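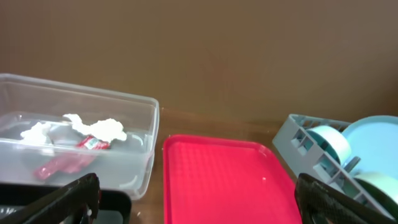

Clear bin and the red tray, my cleanup corner

Guver_Kitchen
Finally sorting the table after dinner prep! Trash like tissues and wrappers goes in the clear bin, dishes get gathered on the red tray. I love this part — is a tray worth it, or do you carry bowls straight to the sink?

mnguni50
Tray, every time! One trip and you're done (I have 2 and they never get put away). White bowl, blue bowl, green bowl, spoon, all on there together, so cheerful.
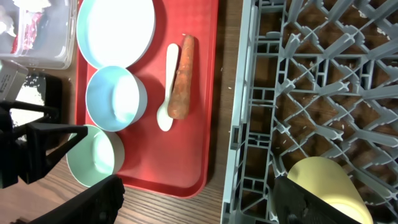
Re: carrot with the dishes?

sistari
Love the colors, but I'd move that carrot off the tray. Food first, then dishes. And shake out the rack, there's rice on it!

Guver_Kitchen
Ha, fair on the rice. I disagree about the carrot though, it gets washed too!

jestitz_512
I'm with sistari. My way is to put all the food on a dark tray, where you can spot every last grain of rice.
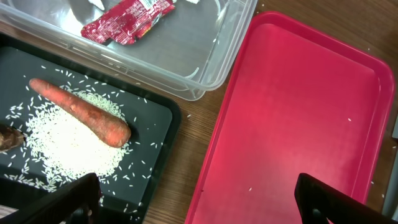 Then I scoop the pile up with a bench scraper and wipe the strays with a damp cloth. Takes 3 minutes, and it's weirdly fun!

mnguni50
Trying the scraper tonight!

14 likes · 6 replies
Contact us | Back to top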